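Fovham Workshop > Newsletter > Member Builds

Kitchen counter arm, part two

Yara Moussa has moved her robot arm project home from the Fovham bench for a few weeks. Most of the structure is white printed plastic, and the gripper has two tapered fingers with green on the inner faces. Ruba Hamdan is helping with the wiring and the code.

The current job is picking up a short length of yellow-green cord with a black bead on it. The work area is a sheet of notebook paper taped to the granite, with more blue tape marking a larger area on the counter. The cord is knotted in more than one place, and Yara wants the arm to take hold of it near a knot.

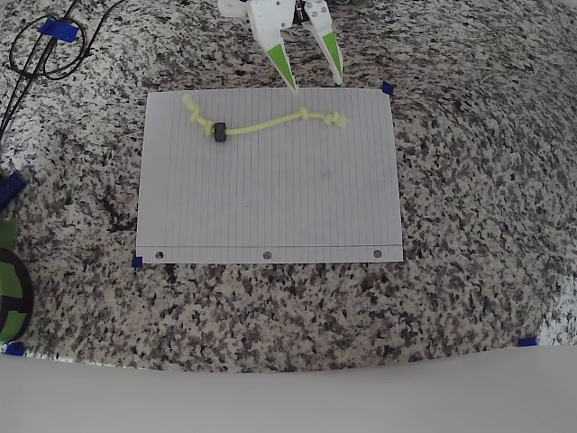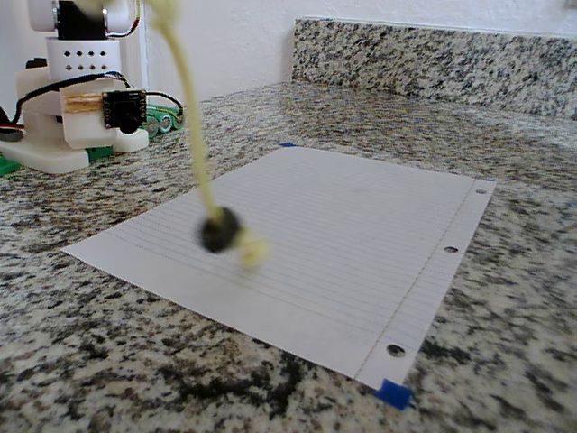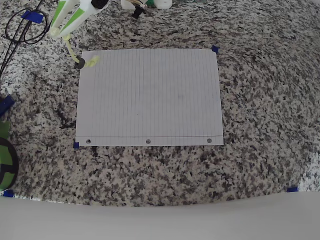 What she has learned so far

Granite is a poor background for a small camera. The speckle confused the first version of the code, and plain paper fixed most of it. The ruled lines have caused no trouble. Painter's tape holds well enough and comes off clean.

The fingers are on their third print. The first set flexed too much at the tips. Yara set a limit of 18 tries per session, then stops to go over the log with Ruba. Her best session so far had 4 misses.

Next

A longer cord, then two cords at once. Print files for the fingers are in the Jomdale folder on the shared drive. Yara plans to bring the arm back to the workshop in April and would like to borrow a bench near an outlet. If you have spare servos, leave them in the bin marked Idley with your name on the bag.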